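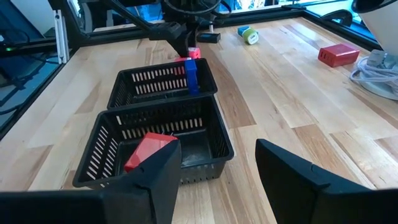 Right, sorting the kids bricks before the move and I'm stuck on baskets. Got a pair of the black slotted plastic ones, they go in a row on the table, one for red and one for blue was the plan. So far one red block in the near basket lol, and the blue in the far one is tall enough to stick up over the rim. Does it matter? Want to stack them in a cupboard after. Shelf gap is 310 mm. Anyone using these or should I get proper lidded boxes
posted by mossgate, Sep 14, 2021

peg_and_dowel
Lidded. Every time. Slotted sides let dust in and you end up washing the lot in November when the visitors come

turnip48
disagree with peg. Lids get lost, kids cant be bothered with them, bricks end up on the floor anyway. Open baskets get used. Ours have been going years. Lay the tall ones down flat, sorted

mossgate
there's a bit of dust in the bottom of the near one already so peg might have a point. But they wipe out easy enough

peg_and_dowel
told you

halfpint_lou
Why colour though?? Did ours by colour, took a whole evening, 400 pieces, lasted till breakfast. Sort by size. Long ones in one, small ones in the other, then nothing pokes out and you can stack

turnip48
colour is fine for little ones, they can put away by themselves. Size is a grown up idea

halfpint_lou
mine were four and six and managed it ok. Just saying

brackenside
Jeltico do a clip on lid for baskets, might fit yours, measure the rim first. The rims flare a bit on yours so check the outside edge not the inside. I got the wrong ones and had to send them back, postage was a pain

mossgate
oh didn't know you could get lids seperately. Will measure tonight. Also whats everyone doing with odds and ends, have got a little green thing and a small black box at the back of the table that dont belong in either

brackenside
third basket. call it misc. dont look in it again

peg_and_dowel
No no no. Misc basket is how you end up with 1050 bits of rubbish and a dead battery. Find it a home or bin it

turnip48
everyone has a misc basket peg

mossgate
Going with size for now and keeping the baskets, will try the Jeltico lids if they fit. Green thing has gone in the kitchen drawer. Sorry peg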